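Duangkaew – weekend kitchen & floor help wanted (part time)

Posted January

We need two people, maybe three, for the noodle shop. Start asap. No experience is fine, we train. You do need to be on time.

The job

Kitchen prep – washing and cutting vegetables, portioning noodles, filling sauce tubs. Some dish pit. Everybody does dish pit, me included.
Floor – taking orders, running bowls, wiping down, takeout bags. We get slammed between 6 and 8 pm so you have to be ok with noise and moving fast.
Closing – mop, trash, stack chairs. Usually out by 10:30 pm.

Hours and pay

14 to 20 hours a week, mostly evenings. Pay is $18 an hour plus tips, split evenly between kitchen and floor at the end of each shift. Free meal every shift, eat whatever you want off the menu except the crab. Paid every two weeks.

What we're looking for

18 or older (we serve beer).
Can lift a 50 lb rice bag, or willing to get someone to grab the other end.
Some English. Thai is nice to have, not required.
Closed toe shoes, no sandals in the kitchen.
Food handler card – if you dont have one we pay for it, just get it done in your first month.

Summer staff who worked the Korport market booth with us, you are welcome to come back, just say so in your message and skip the trial shift.

Trial shift is three hours, paid. Wear something dark you dont mind getting broth on. Aprons are here. 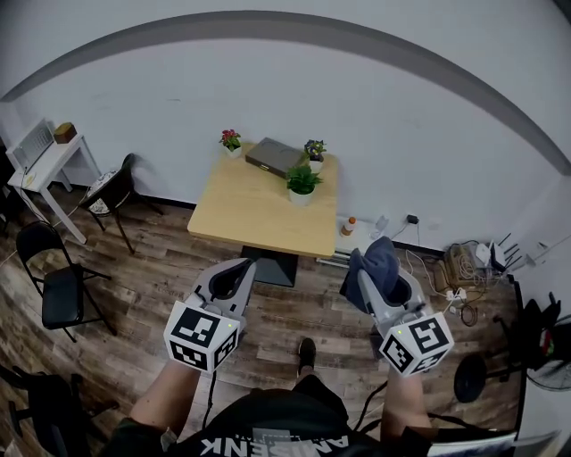
Black T-shirt, wood floor, small square table.

Also looking for one delivery driver, own car, clean license. Short runs, nothing past Jondholm. There's a $300 bonus after 90 days for drivers only, sorry, we tried it for everyone and couldn't keep it going.

How to apply

Text or come by between 2 and 4 pm, ask for Theerawat Bunnag. Please not durring dinner. Bring the days you can work written down, and a phone number that works. Resume optional. If you apply thru the Provik listing I will see it but slower.

Parking is in back, use the side door.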